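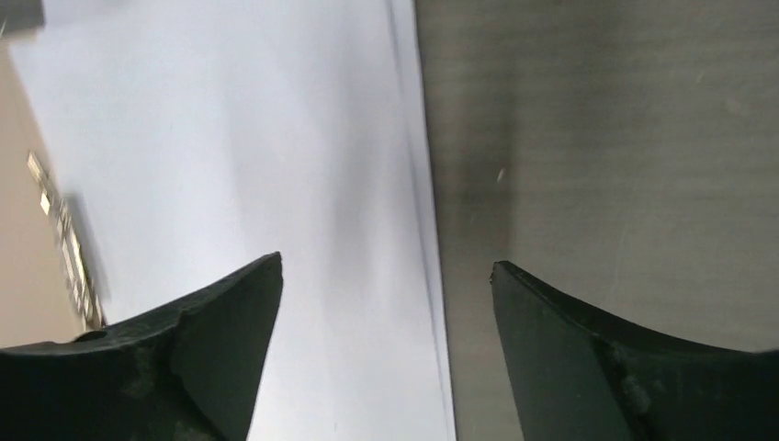 Light surface and dark gray surface, meeting near the middle.

Filed under: Workshop notes / Room 604 / Surfaces

October 26, 2024

Light against dark again today, and I am more pleased with this than a grown person should be with a work surface. I keep going back in to look at it.

The light one has a faint bluish-gray cast in this picture. In the room I would have called it plain white and left it there. Next to the dark gray it reads very bright, and I think that is most of why sorting feels easier on it. Small dark parts show up right away (screws, the black Bekard clips, those tiny rubber feet that usually vanish for a month). Clear bags and white labels are the other way around, much easier to find on the gray. So we want both! I had been arguing for all light since the summer and I take it back.

Tried this afternoon, in the order I did it:

Mixed screws, tipped out of the Makance tub. Light side wins by a mile. I sorted 60 of them before my tea was ready to drink.

White cable ties. Gray side. On the light side I was patting around with my fingertips.

Brown paper, folded flat. Fine on both. Slightly nicer on the gray for seeing the fold line, but I wouldn't move a stack for it.

Clear zip bags, the small size. Gray, and tilt the lamp down low so the edges catch. With the lamp straight overhead you get a big shine on the light side and it's tiring after a while.

Green and blue marker caps. Both good. Had fun with this one and did it twice.

Lamp notes: the left lamp on its lower setting, right one off. I tried the ceiling lights alone and the light side went sort of flat, no shadows under anything, and I missed a washer sitting in plain view. One lamp from the side fixes it. Please leave the arm where it is, there's a bit of tape on the post at the height I liked.

Cleaning: damp cloth first, dry cloth after, then the Vikska spray only if there's marker. The gray shows every bit of lint. The light shows every pencil line. I can live with both.

Height is 81 cm at the front and I'd keep it. I stood at it for a good long stretch and my back had no complaints, which I can't say for the old bench by the sink.

Still want to try:
- a thin strip of tape where light meets dark, so the halves have names and we stop saying "your side"
- the Ha trays, if they turn up. The order says 32, and I have no idea where we'd put that many
- sorting with the blinds open on a bright morning
- bare wood as a third choice, mostly out of curiosity

If you use it before I'm back in, jot down which side you reached for first and what you were sorting. Scraps of paper are fine, stick them inside the back cover. I'd love to have a few pages of this by December, when the big tubs come down off the shelf and all need going through.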